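Brorby Allotments & Growers Board
Storage, Preserving and Kitchen
Thread: Keeping seed potatoes and onions over winter in plastic?

hmakela_plot9
I took over a plot at Brorby in May and had a better onion crop than I expected. They are dried off and the necks are papery. I have no shed, only a cupboard under the stairs that stays fairly cool. My neighbour keeps hers in clear plastic bags with the tops open and says they last until spring. Everything I have read says nets or string. Is there any real difference if the bag is left open?
Heikki Mäkelä

dibber_and_line
Yes, there is a difference. Onions give off moisture all winter and plastic holds it. You get one soft one at the bottom and it takes the next three with it. Nets or old tights.

Tristent
I would half disagree. I have kept onions in plastic for years, but I punch holes in it with a pencil, a lot of holes, and I only put a single layer in each. An open top on its own does very little as the air at the bottom doesn't move. Variety matters more than people think. Sturon will sit there until April in nearly anything. Red ones go first whatever you do.

dibber_and_line
If you are punching that many holes you have made a net.

Tristent
A free net, though.

yuzuki_h
We did a trial of sorts last winter at the Ciltard site. Same onions, same garage, over 100 of them split between string plaits and plastic bags with the tops rolled down. The plaits lost 2 by the end of February. The bags had started to go before Christmas, and the worst were the ones standing on the concrete. The bags we hung from the rafters did better. I would still not use them again for onions. For carrots in damp sand I think plastic is fine as a liner.
Yuzuki Hirano

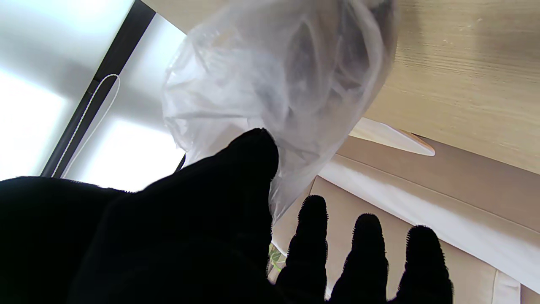 Filed under: Storage > Bags, nets and boxes

hmakela_plot9
Thanks all. Yuzuki, did you clean the onions before they went in or leave the skins as they were? I rubbed most of the loose skin off mine and now wonder if that was a mistake.

yuzuki_h
Left them. Brush off the soil and anything that falls away by itself, but keep the rest on. If you have gone down to a shiny layer all the way round they will still keep for a while. Use those first.

old_leek
Nobody has mentioned the cupboard. Under the stairs is often warmer than you think, particularly if there is a heating pipe in the wall. I lost a whole crop that way, and not to rot — they sprouted. Put a thermometer in there overnight before you do anything else. Mine read 16 degrees at six in the morning.

hmakela_plot9
There is a pipe, yes. I will check.

dibber_and_line
Back to the bags. The other thing against them is that you can't handle them without the onions rolling about and bruising each other. With a plait you cut one off and leave the rest alone.

Tristent
That depends how full they are. And not everyone can plait. I tried it and the lot came down on the landing.

Zerouali
Paper sacks. The sort potatoes come in. Fold the top over, don't fill past halfway, and tip them out on newspaper every 3 weeks to look for soft ones. I do this with potatoes as well but in a different sack and a different room, because onions and potatoes stored side by side make each other worse. The chip shop gives me the sacks for nothing.

old_leek
Agree on paper for potatoes. For onions it's too dark and you forget to look.

Zerouali
I don't forget to look.

hmakela_plot9
The thermometer said 15 this morning, so the cupboard is out. I am going to try the back porch, which is unheated but doesn't freeze. Nets for most of them and 2 paper sacks for the small ones, which I will use for pickling anyway. My neighbour says I am making a fuss.

yuzuki_h
The porch sounds right. Throw an old blanket over them if there is a hard frost forecast and take it off again the next day.

dibber_and_line
What variety are they, by the way?

hmakela_plot9
Sturon, and one short row of Red Baron.

Tristent
Eat the Red Baron.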